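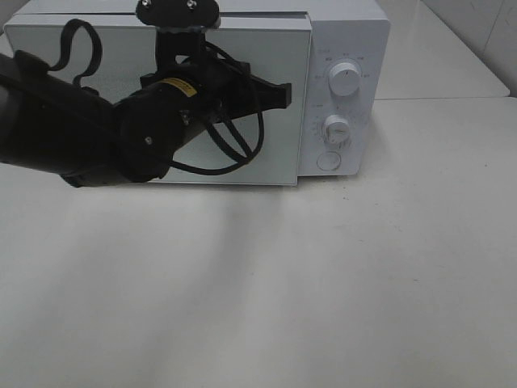

Zasura Kids, Issue 15, page 4

Why does popcorn pop?
by Jericho Dalisay

I eat a LOT of popcorn, so I finally looked up why it goes bang! Every kernel has a teeny drop of water locked inside a very hard shell. Heat it up and the water wants to turn into steam, but there's no room, so it pushes and pushes on the shell (kind of like too many kids in a tent). When the kernel gets to over 350 degrees Fahrenheit, the shell splits and the soft starchy part puffs out and sets into that white fluff.

The ones left at the bottom? Some have a crack, so the steam sneaks out early. Some just dried up too much. My dog Lobo waits for those, but I don't let him have any, they're hard on teeth!

Ask a grown-up to help you make a batch, and listen for when the pops slow down to 2 or 3 seconds apart. Then stop the heat and let the bag sit a bit before you open it.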